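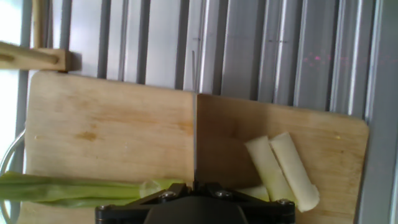

卡拉多市议会选举的异议案,法院昨天收了补充材料,我把目前知道的按顺序发一下。起诉的是落选人Eyvindur Hallgrímsson,他和当选人只差88票,请求重新点验第2投票站的全部选票。当选人的律师在答辩状里说这点差距已经很清楚,一刀切下去,左右两半分得明明白白,像砧板上立着的那把刀。我看了答辩状全文,这句比喻之后没有附任何数字。

争议集中在邮寄选票。起诉状称有300张在截止时间之后才登记入册,其中200张的信封上没有经手人签名。选举办公室承认登记簿有涂改,但认为不影响效力。
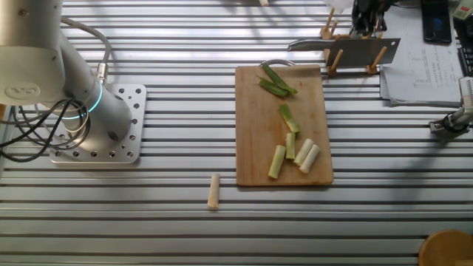

Zinix回复说,登记晚不等于送达晚,要看邮戳,选举法只管送达时间。这一点我同意,问题是信封目前封存在Zinthorpe的仓库,双方都还没看到邮戳。

原告7月申请过调取信封,当时被驳回,理由是请求范围太宽。这次他把范围缩到了没有签名的那一批。 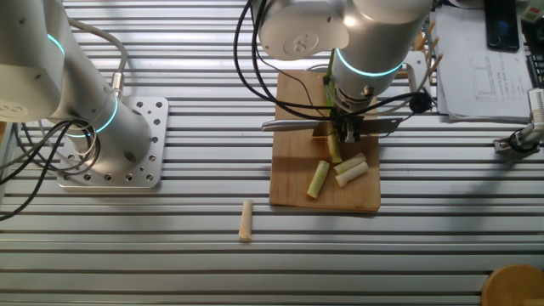
图:台面与砧板

接着说程序。法官要求双方在2013-08-07之前交书面意见,只谈两件事:信封能不能拆封查验,由谁在场。证人名单以后再定。当选人一方还提出原告超过了起诉期限,法官没有当庭表态,说会和实体问题一起处理。
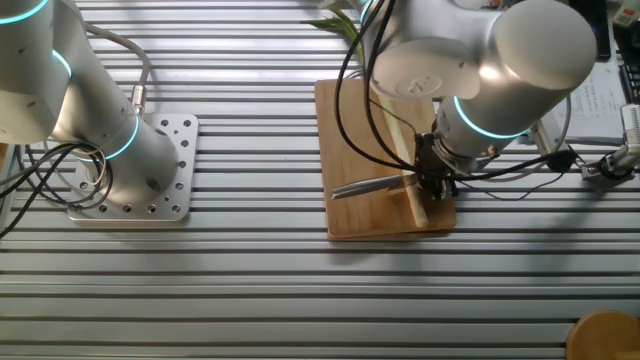 后续看点

一是点验范围。只查邮寄选票和全站重点,工作量差很多,结果也可能不同。
二是Kondance公司的计票记录要不要提交。原告要原件,公司只愿意给摘要。
书面意见公开以后我再接着发。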